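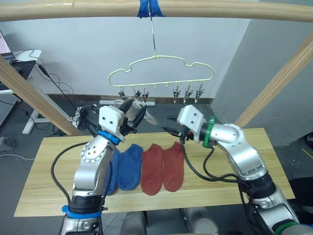

The Mudgway Books – Complete Boxed Set of Four

Paperback, 4 volumes in a slipcase. Ages 7 and up, or younger if you're the one reading.

I've been selling secondhand and small press children's books out of my spare room for 15 years now, and this is the set I get asked for more than any other. So I'm very happy to have it back in stock, new, in the Rilinell reprint, with the original line drawings and (hooray!) type big enough to read by a bedside lamp.

If you don't know the Mudgway books, they're set in a river town called Mudgway, where the ferry only runs when the ferryman's goose feels like it. A girl named Atska turns up on the last boat before winter with a trunk she won't open, and she gets taken in by the postmistress. That's the first book, more or less. It's slow to start, I'll admit. There's a whole chapter about sorting mail. Stick with it, though, because the mail comes back in book three and I gasped out loud the first time I read it.

What's in the box

The Last Boat to Mudgway
Atska and the Goose
The Letter Room
Kano Comes Down the River

My favorite is the third. Most kids seem to go for the second, which has the flood in it and the best animal chapters. Kano is a bear, by the way, and I'm giving nothing away by saying so since he's right there on the cover looking grumpy. He doesn't show up until the last volume and he's worth the wait – he talks, but only in questions, and my younger one spent a whole June talking that way at the dinner table.

What's different about this edition

The old library hardcovers had all the drawings. The paperbacks that came after dropped a lot of them, including the map, and I can't tell you how many emails I've had about that map. It's back! You get it as a fold-out inside the cover of the first book. The paper is a bit thinner than I'd like on the fold, so show small people how to open it before you hand it over.

Rilinell has also left the text alone, apart from fixing the chapter in book two where the goose changes name halfway down a page. I sort of miss that mistake. There's a short afterword in the last volume about how the stories started out as a serial, and it's good, but it does give away the trunk, so don't let anyone flip to the back.

The slipcase is plain dark green card. It's sturdy enough for a shelf and not sturdy enough to be a step stool (ask me how I know).

Is it right for your reader?

For reading aloud, I'd say six is fine. Chapters are short and most of them end at a decent stopping place, except in the flood section, where you will be begged for one more. A confident reader of eight or nine can go it alone. There are some long old-fashioned words, and the ferryman says a few rude ones in a made-up language.

A couple of things you may want to know first. The postmistress gets very sick in book three, and she's sick for a while. She does pull through. There's also a wolf hunt in book one that I found a little grim as an adult, though my kids barely noticed it. If you have a sensitive listener, read chapter eleven to yourself beforehand and skip the last two pages. You won't lose the thread.

If you've only ever read the first book and gave up, I'd really say try again from the second. You can pick up who everybody is in a few pages, and it moves a lot faster.

The details

Format: paperback, boxed
Total pages: just under 1000 across the set
Illustrations: more than 100, black and white
Condition: new, shrink-wrapped
Sold separately: no, sorry, the publisher only ships them boxed

Shipping and returns

I pack everything myself in stiff card with paper padding, and orders go out within two business days. If a corner gets crushed on the way, send me a photo and I'll replace the set. Unopened boxes can come back for a full refund. I can gift wrap for free in brown paper and string, which suits a book about a post office. Just put a note in the comments box when you check out, and tell me what name to write on the tag.

Stock last updated 11 January 2026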